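골트몽 리바운더 두 시즌 사용기: 벽보다 비싸고 벽보다 말을 잘 듣는다

동네 아마추어 축구팀에서 왼쪽 풀백을 본다고 하면 사람들은 대개 고개를 끄덕이고 화제를 바꾼다. 그 자리에 서는 사람에게 필요한 건 첫 터치인데, 나는 그게 없다. 공이 발에 닿으면 꼭 남의 집 개처럼 저만치 달아난다. 그래서 리바운더를 샀다. 사각 틀에 그물을 팽팽하게 걸어 놓고 공을 차면 되돌아오는 물건이고, 친구가 없는 사람이 패스 연습을 할 때 쓴다.

산 것은 골트몽의 중간 크기 모델이다. 작은 것은 맞히는 데 집중하느라 받는 연습이 안 될 것 같았고, 큰 것은 현관문을 통과하지 못할 것 같았다. 줄자를 들고 현관에 서 있는 나를 윗집 사람이 보더니 이사 가느냐고 물었다.

조립

설명서는 그림만 있고 글이 없다. 그림 속 남자는 처음부터 끝까지 웃고 있는데 그물을 거는 단계에서도 웃고 있어서 그때부터 신뢰가 갔다가 사라졌다. 틀은 파이프를 끼워 맞추고 핀을 눌러 고정하면 끝난다. 문제는 고무줄이다. 22개나 되는 고무줄을 한쪽부터 차례로 걸면 마지막 몇 개가 절대 닿지 않는다. 네 모서리를 먼저 걸고, 각 변의 가운데를 걸고, 그다음에 사이를 채워야 한다. 설명서에는 이 순서가 조그맣게 나와 있는데 나는 두 번째로 다 풀었을 때 발견했다. 손가락이 굵은 분이라면 장갑을 끼시길. 골키퍼 장갑은 안 된다. 해 봤다.

다리는 뒤쪽으로 펼쳐서 각도를 정하는 방식이다. 낮게 눕히면 공이 떠서 오고 세우면 바닥으로 깔려 온다. 각도 조절 손잡이는 처음에는 뻑뻑하다가 한 달쯤 지나니 사람 손을 탔는지 순해졌다. 너무 순해져서 요즘은 강하게 차면 한 칸씩 드러눕는다.

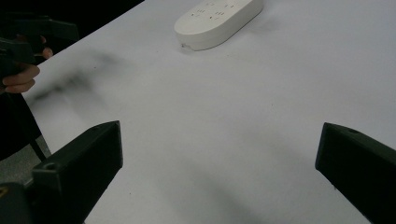

하이르 참비는 그게 불량이 아니고 조임 나사를 안 조여서 그렇다고 했다. 자기 것도 똑같이 드러누웠는데 육각 렌치로 반 바퀴 돌리니 멀쩡해졌고, 애초에 상자에 렌치가 들어 있는 이유를 한 번쯤 생각해 봤어야 하지 않느냐는 것이다. 렌치는 찾는 중이다. 상자를 버릴 때 같이 갔을 가능성도 열어 두고 있다.

공이 돌아오는 느낌

중요한 건 이쪽이다. 인사이드로 가볍게 밀면 공은 얌전하게, 거의 예의를 갖춰서 돌아온다. 이 정도면 우리 팀 중앙 미드필더의 패스보다 낫다. 조금 힘을 실으면 그물이 한 박자 늦게 튕겨 내기 때문에 벽에 차던 사람은 타이밍이 어긋난다. 벽은 때리는 순간 대답하는데 그물은 생각을 좀 하고 대답한다. 며칠 지나면 익숙해지고, 경기에 나가면 동료들은 그물보다 훨씬 오래 생각하니까 손해 볼 건 없다.

정면 한가운데를 맞히면 곧게 온다. 가장자리에 맞으면 어디로 올지 모른다. 처음에는 단점으로 적어 두었다가 지웠다. 우리 팀에서 나한테 오는 공은 대부분 가장자리에 맞은 공처럼 온다. 틀을 맞히면 소리가 크게 나고 공은 옆으로 튀어 울타리를 넘는다. 틀에 스펀지가 감겨 있기는 한데 장식에 가깝다. 첫 주에 찢어진 부분은 테이프로 감았고, 그 뒤로는 테이프가 찢어진다.

가슴 트래핑 연습은 기대하지 않는 게 좋다. 제일 낮게 눕혀도 공이 배 높이까지밖에 오지 않는다. 무릎을 굽히고 받으면 되긴 하는데 그 모습을 지나가는 사람들이 본다. 헤딩은 손으로 던져서 튕기면 할 만하다. 다만 혼자 공을 던지고 혼자 머리로 받는 어른을 이웃이 어떻게 생각할지는 각자 감당할 일이다.

고정과 바람

잔디에서는 함께 오는 말뚝으로 박으면 된다. 말뚝은 텐트용과 비슷하게 생겼고 텐트용만큼 잘 휜다. 흙이 단단한 운동장에서는 들어가질 않아서 모래주머니를 얹었다. 아스팔트에서는 세게 찰수록 리바운더가 뒤로 물러난다. 나는 계속 앞으로 따라가며 찼고, 연습을 마쳤을 때는 주차장 반대편에 있었다. 체력 훈련으로는 나쁘지 않았다.

바람은 생각보다 잘 견딘다. 그물이니까 당연하다고들 하겠지만 예전에 쓰던 접이식 골대는 그물인데도 날아갔다. 비를 맞혀도 틀에 녹은 없고, 고무줄만 햇볕에 조금 하얘졌다. 여분 고무줄이 2개 들어 있으니 잘 두시길. 한 개는 이미 썼다. 끊어지는 순간 나는 소리는 꽤 인상적이다.

드리보와 비교하면

팀의 아돔 아산테가 드리보에서 나온 양면 리바운더를 갖고 있어서 나란히 놓고 써 봤다. 드리보는 한쪽 면이 평평하고 다른 쪽이 기울어져 있어서 둘이서 마주 보고 쓸 수 있다. 반발은 드리보가 더 세고, 발밑에 딱 붙여 놓는 연습을 하려는 사람에게는 골트몽이 편하다. 드리보는 접으면 길고 납작해지고 골트몽은 접으면 애매해진다. 차 트렁크에 넣을 때마다 어느 쪽을 위로 해야 하는지 새로 배운다.

가격은 드리보가 더 비싸다. 아돔은 평생 쓸 거라고 했다. 같은 말을 지난번 축구화를 살 때도 들은 것 같지만 적지는 않겠다. 고티에에서 나오는 저가형도 하루 빌려 써 봤는데 그물코가 넓어서 바람 빠진 공이 박힌다. 공을 빼러 가는 동안 다리 근육은 확실히 는다.

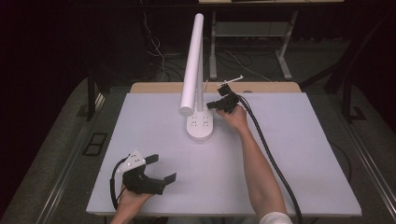 세레나 가티
훈련 장비 담당 필자, 왼쪽 풀백(주로 후반 교체)
19. 2. 25.

그래서 첫 터치가 늘었나

이 질문을 제일 많이 받는다. 나는 한 번 나갈 때 200번씩 찼다. 오른발 먼저, 왼발은 마지못해. 처음 몇 주는 별 차이를 모르겠더니 어느 토요일 경기에서 옆줄로 굴러오는 긴 패스를 발바닥으로 세웠다. 벤치에서 환호가 나왔다. 나는 너무 놀라서 다음 동작을 준비하지 않았고 공은 상대 윙어가 가져갔다. 리바운더는 공을 받은 다음에 무엇을 할지는 가르쳐 주지 않는다. 제품 상자에도 그런 약속은 없으니 환불 사유는 못 된다.

왼발은 확실히 나아졌다. 예전에는 서 있는 용도였는데 지금은 가까운 패스 정도는 맡긴다. 주장인 에프티히아 모스호스는 내 왼발 패스를 받고서 누가 찼느냐고 뒤를 돌아봤다. 칭찬으로 접수했다.

재미있는 변화는 고개를 드는 습관 쪽에 있었다. 그물에 차고 돌아오는 사이에 한 번씩 어깨 너머를 보라는 조언을 어디선가 읽고 따라 했는데, 뒤에는 늘 옆집 울타리밖에 없었다. 그래도 경기에서 뒤를 보게 됐다. 보니까 상대가 생각보다 가까이 있었다. 모를 때가 마음은 편했다.

소음과 이웃

벽에 차면 쿵 소리가 온 골목에 울린다. 그물은 퉁 하고 끝난다. 이 차이 하나로 값을 하는 집도 있을 것이다. 저녁 시간에 마당에서 써도 항의를 받은 적은 없고, 울타리를 넘어간 공을 찾으러 갈 때 표정이 조금씩 굳어 가는 것은 느꼈다. 마당이 좁다면 뒤쪽에 그물망을 하나 더 치는 게 낫다. 브랄토타노 구장 옆 공터에서 쓸 때가 제일 마음이 놓였는데, 4월부터는 거기 예약이 꽉 찬다고 한다.

보관

접을 수 있다고 적혀 있고 접을 수 있다. 접고 싶어지는지는 다른 문제다. 고무줄 장력이 걸린 채로 접는 구조라 처음에는 무릎으로 눌러야 했고, 그물이 바지 단추에 걸렸다. 겨울 동안 접지 않고 창고 벽에 기대 두었더니 그물 아래쪽이 살짝 처졌다. 고무줄 고리를 한 칸씩 당겨 걸면 돌아온다. 운반 가방은 따로 판다. 사지 않았고, 이불 가방에 넣어 다닌다. 들어가긴 하는데 팀원들이 합숙 오느냐고 묻는다.

누구에게 맞나

혼자 훈련할 시간은 있는데 상대가 없는 사람, 벽이 있지만 벽 뒤에 사람이 사는 집, 아이가 거실에서 공을 차기 시작한 부모에게는 권한다. 슈팅 연습용을 찾는다면 다른 걸 보시길. 전력으로 차면 공이 돌아오는 속도가 얼굴에 좋지 않다. 골키퍼 연습으로는 의외로 쓸 만해서 우리 팀 골키퍼가 한동안 빌려 갔고, 고무줄 하나가 줄어서 돌아왔다. 위에서 한 개 썼다고 한 게 그것이다.

좋았던 점: 가벼운 패스의 반발이 일정하다. 조용하다. 비에 강하다.
아쉬운 점: 말뚝이 휜다. 틀의 스펀지가 얇다. 각도 손잡이가 풀린다(참비 씨 의견은 위를 참고).
별점: 다섯 개 만점에 네 개. 렌치를 찾으면 반 개를 더 올리겠다.

고무줄은 부품으로 따로 주문할 수 있고, 주문 화면에서 모델 크기를 반드시 확인해야 한다. 나는 큰 모델용을 잘못 샀다. 헐렁해서 그물에는 못 쓰고 지금 이불 가방을 묶고 있다.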